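Godelieve Verbruggen
20 November 2022

1/ Preprint's up, so here is the thread I promised. Short version: we spent a long time working out which robot demonstrations were bad, threw them away, and got a worse robot. Long version follows. Get a biscuit.

2/ The setup. Two small arms, one table, one person driving both arms by hand from a pair of leader arms. You do the task, the follower arms copy you, everything is recorded, a network learns to imitate the recording. None of this is ours and we cite the people whose it is.

3/ The task is called "plate transfer" in the paper, after a reviewer of the workshop version objected to "clearing up". A dirty plate sits in a tray. Both grippers take it by the rim, lift it, and carry it over to a container on the left. That's all of it. My mum can do it while on the phone.

4/ Between August and the point where the lab stopped being pleasant without a coat, we recorded 1,886 demonstrations. Most were driven by me or Velimir Hoxha. He is much better at it. I have made my peace with this and put it in a table (Table 4).

5/ Now, everybody who does this kind of work knows that demonstrations vary. Some are lovely. In others the person driving misses the rim, backs off, has another go, nudges the plate into the side of the tray, sighs, and gets there in the end. The sigh isn't recorded.

6/ The usual advice is to clean the data. Usually this means somebody watches the videos and bins the ugly ones, and the paper says "we filtered low-quality demonstrations" and moves briskly on to the next section. I have written that sentence myself, in a paper I'd rather you didn't look up.

7/ We wanted to do it properly, with a score. Ours is boring on purpose. For every demonstration we take the gripper paths, look for moments where an arm reverses away from the plate after getting close to it, and add up the time spent doing that. We call it dither. The camera-ready will probably call it something with a Greek letter.

8/ Anything with more than 2 seconds of dither went in the bad pile. We picked that threshold by looking at a histogram and pointing. There's a sweep in the appendix for people who feel strongly about it, and the story doesn't change much until you get quite silly.

9/ The bad pile came to 327 demonstrations. I felt very organised that afternoon.

10/ Most of the dither is at the rim. The plate is shallow, it's down inside the tray, and the fingers are blunt and square at the ends. You have to get one gripper to each side, and until both are on, whichever one arrives first is just pushing crockery about.

The smear is there because we wanted plates that look like somebody has eaten off them. A spotless plate is a different problem visually, and an easier one than we'd like. 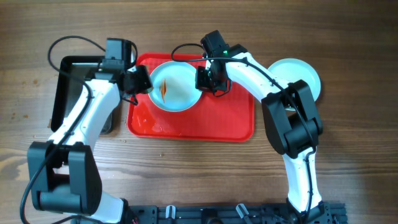

11/ Once the cleaning was done we trained two policies. Same network, same number of steps, same everything, except one got all the demonstrations and the other got only the tidy ones. Velimir bet me a coffee that there'd be no difference. I bet on tidy. Godelieve of the past was so confident.

12/ Tidy lost. It lost by enough that I assumed I'd swapped the folders. I checked the folders. I checked them again the next morning in case they had been different folders overnight. Then I retrained both from scratch with new seeds, and tidy lost again.

13/ What does losing look like? Tidy is gorgeous when it works. Smooth approach, both grippers in, up and away. When it misses the rim, though, it has no idea what has happened to it. It closes on air, lifts nothing with great care, carries nothing to the container and sets it down gently.

14/ The messy policy misses as well. Slightly more often, in fact, so do put that in if you're quoting me. The difference is that it backs off and tries again, in the same slightly huffy way that I do. You can tell it has been spending time with me.

15/ Which makes sense if you think about it for a minute, and we had plenty of minutes available beforehand. The bad demonstrations are the only place in the dataset where anything goes wrong and gets put right. We'd written a very careful program for finding all the recoveries and deleting them.

16/ I want to be fair to past us. People have known for ages that an imitator drifts off the states it was trained on, and that it helps to show it how to get back. If you read this thread and think "well, obviously", you're right, and I'd like to know whether you still filter your data. We did. So did most of the labs I asked.

17/ The bit I think is new: we didn't stop at keep or bin. We cut each bad demonstration into the part before the first reversal (the mistake) and the part after it (the fix), then trained on the fixes and left out the mistakes. So the network sees how to get out of the hole and isn't taught to dig it.

18/ That policy is the best of the lot. It misses about as rarely as tidy and recovers nearly as often as messy. We evaluated with 542 trials across all conditions, and a person stood there and reset the plate for every single one. The person was usually me. I have views on plates now.

19/ On the trials. The order was shuffled by a script and whoever was scoring didn't know which policy was running. This matters a lot here. When I knew, I caught myself giving the messy one the benefit of the doubt on a plate that was, let's say, largely in the container.

20/ Success means plate wholly inside the container, released, both arms clear. Leaning on the rim is a fail. Velimir argued for half marks and was overruled, and there's a footnote about it that he wrote and I shortened.

21/ Things that didn't work, as threads never have enough of these:

Adding random noise to the tidy demonstrations, hoping for free recoveries. You get a jittery robot that still can't recover.

Asking people to make mistakes on purpose. Deliberate mistakes look like acting. The drivers all missed in the same place, then recovered immediately with tremendous poise.

Weighting by driver. This mostly learned to be Velimir, and was smug about it.

22/ The deliberate mistakes one bothers me more than the rest. It would be so convenient. If you could sit someone down and collect a neat set of recoveries, you wouldn't need a big pile of ordinary fumbling to mine them from. I suspect there's a way to do it with better instructions. We tried three sets and I ran out of goodwill in the lab.

23/ Limits, in descending order of how much they worry me. One task. One pair of arms. One shape of plate. The dither score needs to know where the plate is, which is fine on our table and won't be fine in your kitchen. And if the driver never recovers at all, there's no fix to keep, so the very worst demonstrations are still rubbish.

24/ Also, our score has an opinion about what a mistake looks like. Backing away from a plate can be sensible. One of our steadier drivers pauses, withdraws a bit and comes in again at a better angle, every time, by habit. Dither hates her. We looked at her recordings separately and the method still helps, but less.

25/ Somebody always asks about the network. It's the standard one. We changed nothing interesting in it, and I'd gently suggest that this is a good thing in a paper about data.

26/ Code for the splitting is in the repo, under Dokell, which was named by a former student and which I'm too tired to rename. It reads our log format and not much else. If yours is different, the only file you need to touch is the reader, and it's the one with the rude comment at the top. I'll take the comment out tomorrow.

27/ The recordings will follow once we've sorted out storage. They're big, and the first host I tried has been "processing" the upload since I last had a weekend.

28/ A couple of replies already asking whether we'd have found this out quicker by just looking at the failures. Yes. We had a whole folder of failure videos, neatly labelled, and I'd been using them to cheer up visitors.

29/ If you run the split on your own data, please tell me how it goes, particularly if it makes things worse. I'm most curious about tasks where nothing solid is being gripped, cloth and so on, where I can't really work out what a reversal would mean.

30/ Thanks to Velimir, who drove, rewired, argued and won the argument. He'd like it noted that he said "no difference", so he lost the bet too. We've each bought ourselves a coffee.

31/ Correction to 18: "about as rarely as tidy" holds for the left gripper. On the right it misses a bit more than tidy does. It's in the per-arm figure and I forgot it while typing. We don't know why. The right arm had a cable rerouted partway through collection, which is my current theory and is supported by nothing.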